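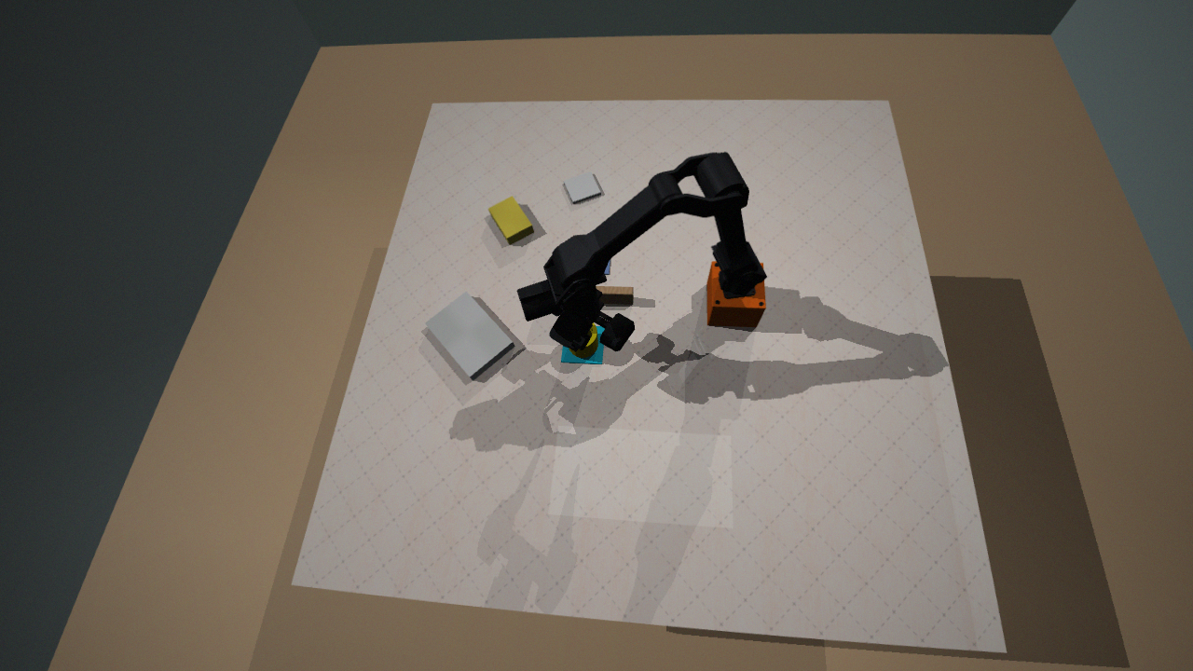 *Fig. 1. Tabletop cell in simulation, gripper over the yellow cylinder and cyan tile.*

# Pre-run inspection checklist: Jillik place-on-target study, simulated cell

**Inspector:** Nestor Ambrosio
**Second reader:** Morena Tedesco
**Applies to:** rendered tabletop cell, before any batch is released to the Dotthorpe hardware bench
**Session:** Thursday, morning

Mark each item P (pass), F (fail) or C (pass with comment). A C needs a written comment. An F stops the batch.

## A. Base and arm

- **A1. Base mounted on the mat, no visible tilt.** P
- **A2. Base origin matches the value in the cell file.** P
- **A3. Joint limits loaded from the hardware profile, not the default profile.** C
 Comment: The default profile was still selected at the start of the session. Changed and reloaded. The default allows more elbow travel than the bench arm has, so any trajectory made under it has to be discarded. I found none in the batch folder.
- **A4. Forearm clearance over loose objects.** C
 Comment: The wooden block lies just below the underside of the forearm when the gripper is over the cyan tile. The collision log shows no contact for this pose. Clearance should be checked over the full approach as well -- the logged pose is one point on the path.
- **A5. Self-collision pairs enabled for wrist and forearm.** P

## B. Gripper and target

- **B1. Fingers point down at the target pose.** P
- **B2. Finger closing force set below the bench limit.** P
- **B3. Contact between cylinder and tile reads as stable for the full hold period.** C
 Comment: Two of 13 spot-checked episodes showed a small vertical jitter after release. The success test still counted both as placed. See Section E.
- **B4. Retreat path is vertical for the first segment.** P
- **B5. Gripper opening on release does not reach past the tile edge.** C
 Comment (M.T.): The cylinder's rim is partly hidden under the fingers from this view. I used the contact log and not the render. Please do the same on future checks.

## C. Work surface and objects

- **C1. Mat lies flat, edges inside the tabletop on all sides.** P
- **C2. Loose objects placed within reach of the arm.** P
 Comment: Objects are grouped in the upper left of the mat. The lower and right parts are clear.
- **C3. No object starts in contact with another, except where the task calls for it.** P
- **C4. Large pale slab does not block the approach.** P
 Comment: It lies to the left of the wrist. Fitzgerald's planner treats it as an obstacle with a fixed margin. Leave the margin alone until the bench trials are done.
- **C5. Small flat white tile can be told apart from the mat by the vision module.** C
 Comment: Low contrast, white on white. The Golonier segmenter missed it in several test renders. It is not a target in this study, so the batch can go ahead, but a miss here means the planner does not know the tile is there.
- **C6. All objects have mass and friction values assigned.** P

## D. Lighting and rendering

- **D1. More than one light source active.** P
- **D2. Shadows of the arm do not trigger the obstacle detector.** C
 Comment: Overlapping arm shadows fall across the middle and lower part of the mat. Earlier builds of the detector read the darker overlaps as flat objects. The current build passed on the saved set. Run it again if light positions change.
- **D3. Large dark shadow on the table at right confirmed as shadow, no collision body behind it.** P
- **D4. Background walls excluded from the training crop.** P

## E. Result check against the method note

The method under test picks a placement point from the contact estimate and corrects it once before release. The baseline uses the first estimate with no correction.

- **E1. Episode count in the log matches the batch file.** P
 Comment: 1,361 episodes in both.
- **E2. Baseline and corrected runs share the same random seeds.** P
- **E3. Success test is the same in both arms of the study.** P
- **E4. Success test rejects unstable placements.** F
 Comment: The test reads object height once, at release. It should read height over the full hold period. The jitter in B3 would pass under the current rule and might fail under the longer one. Both conditions are affected, and there is no reason to assume they are affected equally.
 Comment (M.T.): Agreed. Do not quote the success rates from this batch, including in the draft slides.

## F. Disposition

Batch **held** on E4.

Open actions:

1. Change the success test to the full hold period and rescore from the saved logs. No new episodes needed. -- N.A.
2. Lock the hardware joint profile in the cell file so that the default can't load. -- N.A.
3. Sweep the forearm clearance over the complete approach and attach the minimum distance to A4. -- M.T.
4. Repeat B3 on a fresh spot check after rescoring.

Sections A and C stay valid if the cell file is unchanged apart from action 2. Sections B and E must be repeated in full before release to Dotthorpe.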